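Ulumik Compact Cabinet Cooler, Black: Review
By Fiifi Issahaku
Aug 19, 2022

The Ulumik is a small countertop cooler sold through Harbridge and a few other outlets. Mine is the black version with the solid door. It replaced a Wolcombe of nearly the same footprint that had started to rattle at the back panel, so most of the comparisons below are against that unit. I have been running it for 19 days on a white worktop, used mainly for drinks, cut fruit and lunch boxes.

Setup

The cabinet ships upright with foam at the corners and the trays taped inside. Remove the tape before the first cool-down; the adhesive gets harder to lift once it is cold. The manual asks for four inches of clearance behind the unit and I would treat that as a minimum. At two inches the fan ran almost without a break. Let it stand 12 hours before switching on if it has been carried on its side.

The feet are not adjustable. My worktop has a slight fall toward the front and the door drifted open past the halfway point. A thin shim under the front feet fixed it.

Cooling

I used a plain dial thermometer on the lower level, in a glass of water, with the control at the middle setting. From room temperature the glass reached 41 F overnight and held there within a degree or two. The Wolcombe managed the same figure but swung wider when the door was opened often. The upper level reads slightly warmer, so I keep fruit there and dairy below. There is no freezer compartment and no pretense of one.

Pull-down after loading warm items is slow. Six room-temperature cans took most of an afternoon. Anyone expecting full-size refrigerator performance should buy a full-size refrigerator.

Noise

Audible in a quiet room, not over conversation. The fan has one pitch and stays on it, which I find easier to ignore than the Wolcombe's cycling. I would not put either one next to a bed.

Door and seal

The door swings to the right and cannot be reversed. Check this against your layout before ordering, especially if the unit will stand against a wall on that side. The hinge is firm with no vertical play. The gasket arrived with a flat section near the bottom that relaxed after a few days — a strip of paper now drags evenly all the way around.

The inner face of the door is pale with shallow molded curves and wipes down quickly. The outside is another matter. The gloss on the door shows every fingerprint, and a dry cloth only moves them around. A damp microfiber followed by a dry one works. The top of the cabinet is matte and hides marks much better, although crumbs and dust stand out against the black. 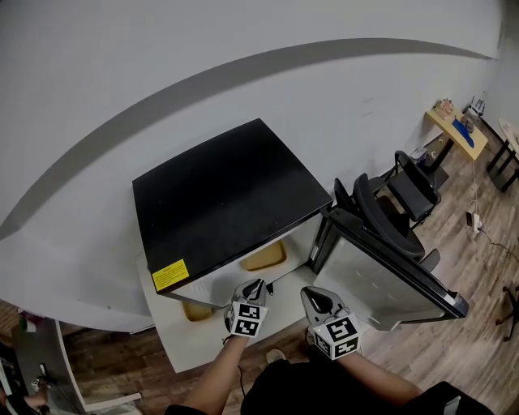
The trays are the part I was least sure of and have ended up using most. They are yellow-tan with rounded corners and a low raised rim, and against the white interior they are easy to find in poor light. The rim will hold a small spill, such as the juice from a cut melon, but will not stop a can from rolling if you pull the tray out with a jerk. Lift slightly, then draw it toward you. The corner radius means square containers waste a little space at each end, and I have gone over to round tubs from Antwi for this reason.

They wash by hand without trouble. I have not tried the dishwasher. Spare trays are listed by Harbridge but were out of stock both times I looked.

Label

There is a bright yellow label on the top panel, near one corner, with several lines of very small print. I have left mine in place. If you plan to remove yours, copy the text down first.

Capacity

I can fit a day's food for two adults with some planning. A 500 ml bottle goes in on its side; standing it up costs you the upper tray. Tall cartons are out unless you give up the upper level altogether.

Good: steady temperature once cold, solid hinge, trays that lift out easily, matte top.
Less good: fixed feet, non-reversible door, glossy exterior, slow to cool warm items.

I would buy it again at the sale price. At full price the Wolcombe is close enough that I would let the door direction decide.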